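Looking after the old school stuff in your attic

My mother finally handed over the box. Report cards, copybooks with the covers falling off, a rolled-up class photo from the old Kilholm schoolhouse and a slate in a frame that has lost one corner. It had been sitting over her garage through 2 house moves and it smelled like it! If you've got a box like that (and I bet you do), this is how I dealt with mine over a few wet evenings in October.

First, don't unroll a photo that's been rolled up for years. I tried it with a small one and got a crack straight across the back row. Leave it somewhere slightly damp for a day before you touch it. I used a big lidded storage tub with a wet sponge in a saucer at the bottom and the photo up on a cooling rack, well clear of the water. Peek at it every few hours. Once it relaxes, lay it between sheets of blotting paper under a heavy book and then forget about it for a week. 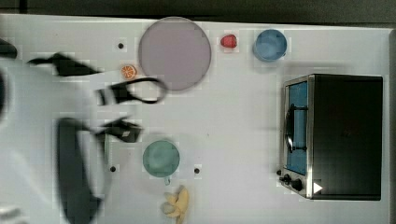

Dana Stojanović
Home tips editor

Copybooks are easier. Take out rusty staples with a blunt butter knife, bending the legs up from the inside first, and sew the pages back through the same holes with plain cotton thread. No sticky tape, please. I spent an entire evening picking yellow tape off a 200-page roll book and I'm still cross about it.

For the musty smell, stand the books open in a closed box with a dish of baking soda next to them (next to, never on). Mine took up to 2 weeks. The geography one still whiffs a bit, so it lives by itself.

Slates just want a soft dry cloth. If the wooden frame is loose, a dab of wood glue and a fat rubber band overnight will do it. Skip the furniture polish, it creeps onto the slate and then chalk won't take.

Write on the backs of photos in soft pencil, lightly, near the edge. School name, year if you know it, and whoever you can recognize. I got most of the Flerbridge infants' class done with my mother on the phone, and we argued over one boy's ears for half an hour.

Then put everything in acid-free folders, and keep the box in a bedroom closet where the temperature stays steady.

Filed under: Paper & Keepsakes

© Kivley Home Notes | Contact | Back to top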